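Startup incubation in Wumville

Startup incubation in Wumville refers to the set of programs, shared workplaces and funding arrangements through which new technology companies are formed and supported in the town of Wumville. The sector is centered on the Erkier incubator, which operates from a converted grain exchange near the river, and on the smaller Mukier accelerator, which works mainly with companies that already have paying customers. Together the two organizations account for most of the early-stage support available in the district.

Background

Before the incubator opened, companies founded in Wumville tended to leave within their first years of operation. Office leases in the town center were offered on long terms, and the nearest investors were reached only by an evening train. A study prepared for the district council recommended that the municipality provide space on short leases and leave the selection of tenants to an independent board.

The council adopted the recommendation with one change: it kept ownership of the building and granted Erkier a renewable right of use. This arrangement has been criticized by some former tenants, who argue that repairs take too long to approve. The council has maintained that public ownership keeps rents predictable.

The grain exchange provides 1180 square meters of usable floor area – offices on the upper levels, workshops and meeting rooms below. Tenants pay by the desk or by the room and may leave with one month's notice. 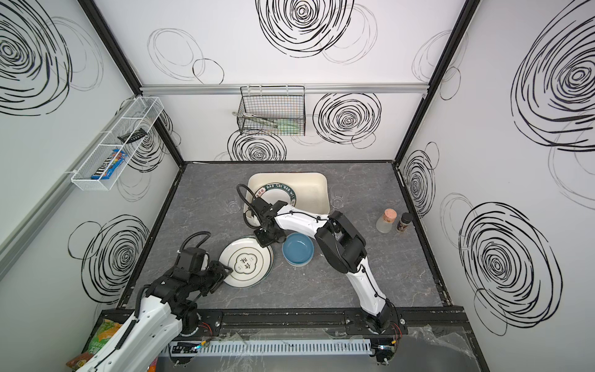 Rents are reviewed each April. Companies in their first year pay a reduced rate, which rises in steps until it reaches the local market level. A tenant that remains in the building after that point is expected to move to commercial premises, although extensions have been granted where a suitable office could not be found.

Admission

Applications are accepted twice a year. Each applicant submits a short written plan, a statement of ownership and a description of the product or service to be offered. Applicants who pass the first reading are interviewed by a panel of seven members drawn from local businesses, the technical college and earlier groups of tenants.

The panel considers the following matters:

The problem the company intends to address, and who has it
The experience of the founders and the time they can commit
The costs expected during the first year
Any rights held by a former employer or a university

No particular field is favored, but software for trade and logistics has been the most common area of work. Companies whose main activity is consulting are not admitted.

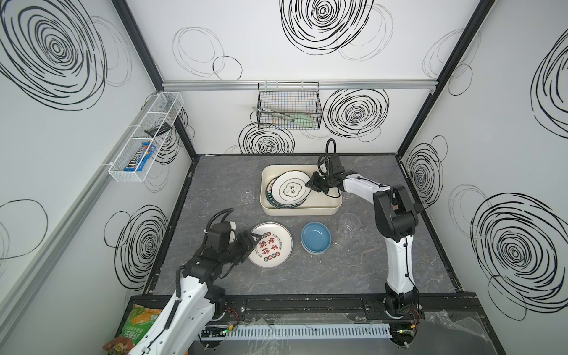
Funding

Erkier does not take shares in its tenants. Its running costs are met by rents, a municipal grant and fees from training courses. Tenants seeking outside capital are introduced to investors at two open evenings a year, at which each company is given 11 minutes to present and answer questions.

Mukier follows a different model. It provides a fixed sum to each company in return for a minority holding and requires the founders to attend a program of workshops on pricing, hiring and contract law. Companies may apply to both organizations, and several have used Erkier for office space while enrolled at Mukier. The overlap led to disputes over mentoring duties – chiefly over which body was responsible for reviewing accounts – and a written agreement between the two was signed in April 2023.

Na, a company developing inventory software for small shops, was among the first to pass through both programs. It later rented an office of its own on the same street and continues to lend staff to the training courses.

Governance

The incubator is run by a director who reports to the board. The post has been held by Dionysis Chrysikopoulos, previously a lecturer in business computing at the technical college. Under his direction the incubator began to publish the terms of its leases and introduced a procedure for complaints, under which a tenant may ask for a decision to be reviewed by a board member who was not involved in it.

Board members serve fixed terms and may not hold an interest in a current tenant. Minutes are published after approval, with commercial details removed. 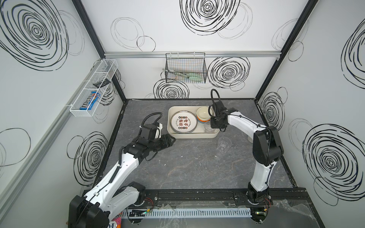 Assessment

Opinions differ on how far the programs have changed the local economy. Supporters point to the number of former tenants that still employ people in the district. Critics note that many of these firms remain very small, and that comparable towns without an incubator have also seen new companies appear as remote work has become more common.

A further point of debate concerns the measurement of results. Erkier counts a company as surviving if it continues to file accounts, whereas Mukier counts only those with revenue in the most recent year. The figures issued by the two organizations are therefore not directly comparable, and the council has asked that a common definition be used in future reports.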